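Open Day at the Flurinby Workshop

I've been keeping this entry on the local wiki going for a while now, so forgive the "I" all over it – the editors here have never minded. 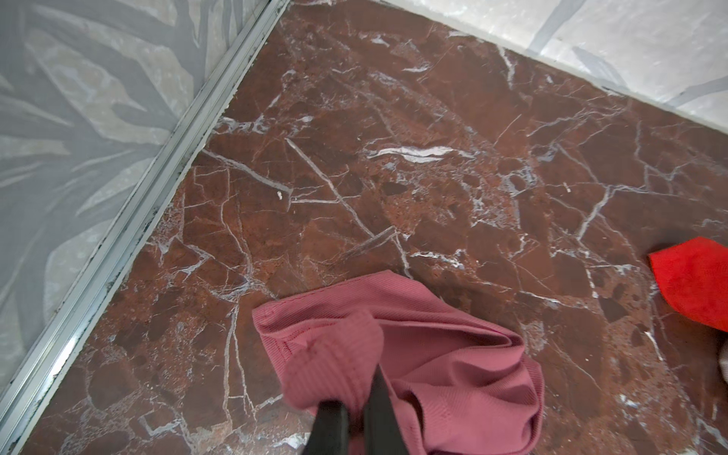 What is an open day at a robotics workshop?

It's a set time when a place that normally works behind closed doors lets anyone walk in, watch the machines do their regular jobs, and ask the people who run them whatever they like. At Flurinby it's free, it lasts an afternoon, and you don't need to know anything about robots before you come.

Background

The Flurinby Workshop is a small robotics outfit in Drulska, on the second floor of the old seed exchange. It was started by Hauwa Bako and Florian Picard, who met while fixing packing machines and got tired of machines that could only handle boxes. Boxes are easy! A box stays a box when you pick it up. Cloth doesn't, and cloth is what Flurinby has worked on ever since: picking it up, moving it, sorting it, and (on good days) folding it.

The first open day was a pretty quiet affair. I went to that one too, and there were 11 of us, counting a man who had come up the stairs looking for a dentist and stayed for the whole thing. It has grown a lot since then. The one most of this article is based on was held on 26 April 2021, and the sign-in book by the door had 103 names in it by the time I left.

What gets shown

The main thing at every open day is the cloth handling demonstration. The task sounds like nothing at all. There's a piece of fabric on the floor, and the robot has to take hold of it with its two fingers and bring it where it's wanted. I have two kids, so I watch people fail at this job every evening of my life, and I still stood there with my mouth open.

Working on the floor is a Flurinby habit. Plenty of places do this kind of work on a nice plain table, but Hauwa Bako likes floors, and she likes the difficult ones best. She told our group that a busy floor is a good teacher. Red marble with white veins running every which way gives a robot a whole lot of lines to look at, and a fold in a piece of cloth is also a line, as far as a camera is concerned. Something like a metal threshold strip adds a few more. If the robot can tell a crease from a vein in the stone, she's happy.

The other thing I learned is how much the fabric matters. A ribbed cloth, like the dusty pink one, bunches up into folds, and the fingers can push down into a crease and get a grip there. A fuzzy microfiber cloth like the red one is another story. Kiri Tipoki, who was running the demonstration, passed a few samples around and had us pinch them with two fingers of one hand, no cheating with the thumb. Try it at home with a sock – you'll be surprised how often you only get half of it.

The gripper

The fingers are matte black and there are two of them. That was the question I heard most from other visitors: why only two, when we've got five? Kiri's answer was that two fingers are easier to mend and a lot easier to think about. One tip is narrow so it can get in under a fold, and the camera sits up close by the wrist, so the robot looks at the cloth from right where it's reaching. Somebody asked whether it would be better to look from the ceiling. They've tried it, apparently, and the arm kept getting in its own way.

The team calls its control program Jastia. I never got a straight answer on where the name came from (I got two different stories from the two founders, and they were both very sure). Jastia decides where the fingers should go and how hard to squeeze. As I understood it, and I'm no engineer, it has learned mostly from practice tries where a person guides the robot by hand, over and over, with the cloth dropped in a new heap each time. The count on the whiteboard stood at 2,823 tries when I visited.

How a visit goes

Visitors are taken in by group, which keeps the room from getting too full. You get a short talk first, from Florian Picard when I was there. He goes fast and he draws while he talks, so stand near the front if you want to read the whiteboard. Then comes the demonstration, and after that you're free to hang around and bother people with questions for as long as you like.

A few things I'd tell anyone planning to go:

Wear something warm. The seed exchange was built for seeds and it's chilly up there even in spring.

Flash photography isn't allowed during the demonstration, but you can take all the regular pictures you want.

There's a line on the floor where visitors stop. Kids are welcome, and the smallest ones get to sit in front of it.

The stairs are steep. There is an elevator around the back on the Bermúdez Street side, and you have to ring for it.

Visitors can also bring a piece of cloth from home and have the robot try it. This is the best part of the day, if you ask me. I've seen dish towels, a scarf, half a curtain and one very long knitted tie. The team keeps a clipboard of what was brought and how it went, and they're quite open about the failures. The knitted tie beat them. Florian wrote it up on the board in big letters and got a round of applause.

The guiding session

After the regular demonstration there's a hands-on bit for people who sign up ahead. You get to steer the gripper yourself, with one of the team standing next to you. There were seven places on the list the year I went, and I got one of them (I'd signed up in March, I'm not ashamed to say).

It is so much harder than it looks! I went in far too fast and squeezed before I had hold of anything. Tanko Okeke, who was looking after the session, told me to forget the whole cloth and just pick one fold that I liked. So I picked a fold. I got it on my fourth go and I was far more proud of that than a grown adult should be. The woman after me, Adaeze Ekwueme, upholsters chairs for a living, and she did it on her first try without even seeming to think about it. Tanko asked her to do it again so he could watch her hands, and the two of them talked about seams for so long that the rest of us wandered off for coffee.

What people ask

The questions are about half the fun, and the same ones come around each time. When can I buy one to do my laundry? Not for a good while, says Hauwa, and she won't name a year. Does it get tired? No, but the motors warm up, and they give it breaks. Does it know what a towel is? Kiri says it knows where a towel is, and that's about all she'd want to promise.

An older gentleman in my group wanted to know why anyone would spend years teaching a machine to pick up a rag. Hauwa took that one seriously. Her first hope is for people who can't bend down easily, or can't grip well, and who have to wait for a helper just to get something up off the floor. He nodded for a bit and then told her about his sister's hands, and they talked that over for a while by the window.

Access and dates

Open days are usually held once a year, in the spring. Dates go up on the board at the Drulska library and on the workshop door. Walk-ins are fine for the talk and the demonstration, and the guiding session needs a name on the list. School groups are handled on separate days, and teachers should call the workshop and ask for Tanko.

There's no café in the building, but coffee and some pretty good poppy seed cake are sold on the landing, cash only. The nearest bus stop is across the street from the front entrance.

See also: Drulska seed exchange; Jastia (program); Bermúdez Street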